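4.2 Sleeve Presentation at the Packing Table

The expanded foam sleeve is the cheapest part of a small fruit pack and receives the least attention in the packing literature. Bruising studies generally begin once the sleeve is on the fruit. The present section concerns the period before that point, when sleeves are held near the work and must be separated, opened and drawn over each fruit in turn. Observations at the Rothe packing room suggested that much of the variation in packing time arises in this period, and the table layout for the Sadby trials was designed with this in mind.

The layout uses three containers. Bare fruit is held in one perforated basket, sleeves lie in a shallow tray with raised sides, and wrapped fruit is set down in a second basket of the same general type. The tray is placed between the two baskets, toward the middle of the table, so that fruit and sleeve come together over a clear surface. The trials were carried out in December on four lots of fruit, and 199 sleeves were issued to the table in total. Of these, 176 were fitted and accepted. The remainder were torn, rejected for shape, or left unused when a lot ended.

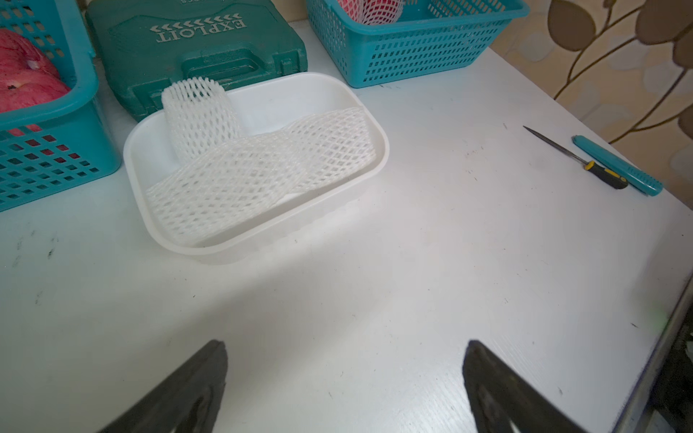
Sleeves were not sorted before they were issued. They are shipped pressed flat in bundles of 100, and a sleeve taken from the center of a bundle keeps its fold for longer than one taken from the outside. A folded sleeve has to be opened before the fruit can enter it, and this takes longer than drawing an open sleeve over a fruit of the same size. Bundles were therefore shaken out over the tray and given time to relax, usually overnight. Lots that were started before 8 a.m. drew on sleeves opened the previous afternoon.

Two further practices were adopted after the first lot. The tray was refilled in small amounts, which kept the mesh of one sleeve from working into the mesh of the next. Sleeves with split strands along the body were set aside, although loose strands at the cut ends were accepted. The cut end of a foam net is rarely clean, and a strict standard here would have removed a large share of sound material.
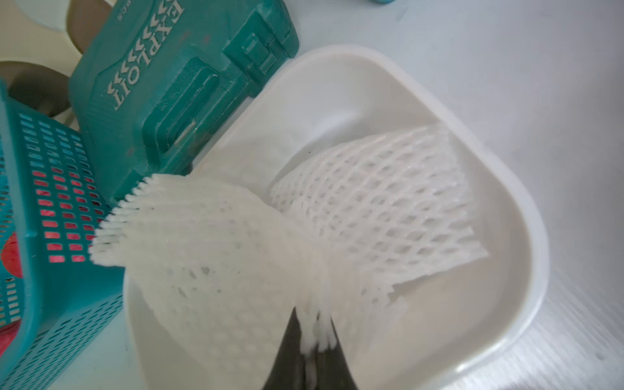 Lieselotte Kramer, commenting on an earlier draft of this section, objected that the standard for cut ends was too generous. In her view a ragged end catches on the neighboring sleeve and draws it out of the tray, so that the time saved in sorting is lost again at the table. She recommended trimming each bundle once, at both ends, before it is opened.

The objection is a fair one. Trimming was tried on the third lot and did reduce the number of sleeves lifted in pairs. It also shortened the sleeve, and on the larger Listine fruit the shortened net no longer covered the shoulder. The practice was kept for small fruit only. Gerd Fuchs has since proposed a longer net as the better remedy, and the supplier, Nunamus, has been asked for samples. 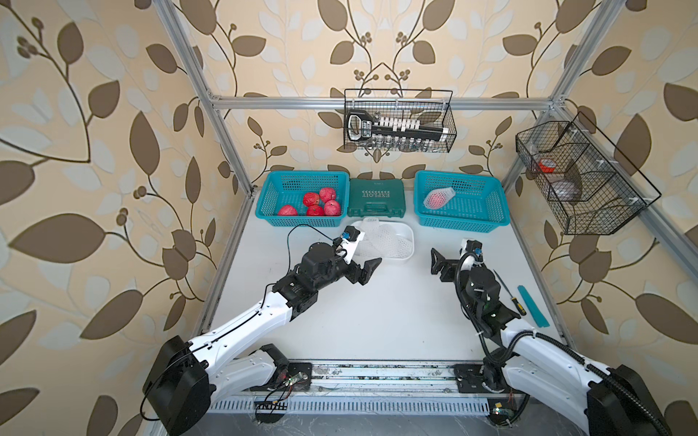
Must a sleeve close over both ends of the fruit? It is enough that the widest part and the shoulder are covered, as contact between neighboring fruit in a basket occurs mainly there; the open ends may flare.

Acceptance was judged on this basis throughout. A fruit was accepted if the net sat without a twist and the mesh was spread evenly over the widest part. Flared ends were not corrected by hand - an early attempt to tuck them in added handling and left the fruit no better protected.
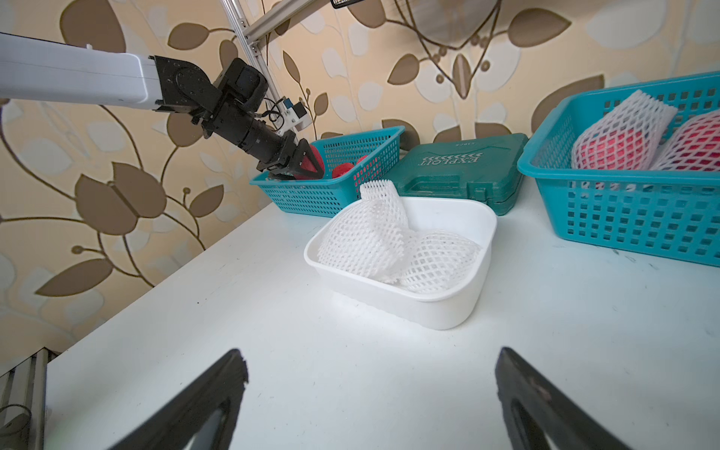 The shape in which a sleeve comes to rest has a clear effect on the work that follows. A sleeve standing on its cut end offers an opening and can be taken by the rim, whereas one lying on its side must first be turned or lifted along its length. Both positions occur in the same tray, as Figure 4 shows: the left sleeve is partly upright, with its top above the tray rim, and the right one lies flatter against the inner wall. The wrapped fruit in the basket on the right also illustrates the flared end accepted under the standard given above. A deeper tray might hold more sleeves upright, but it would raise the rim over which each must be lifted, and the shallow form was retained for all four lots. The effect of tray depth on fitting time is taken up in Section 4.3.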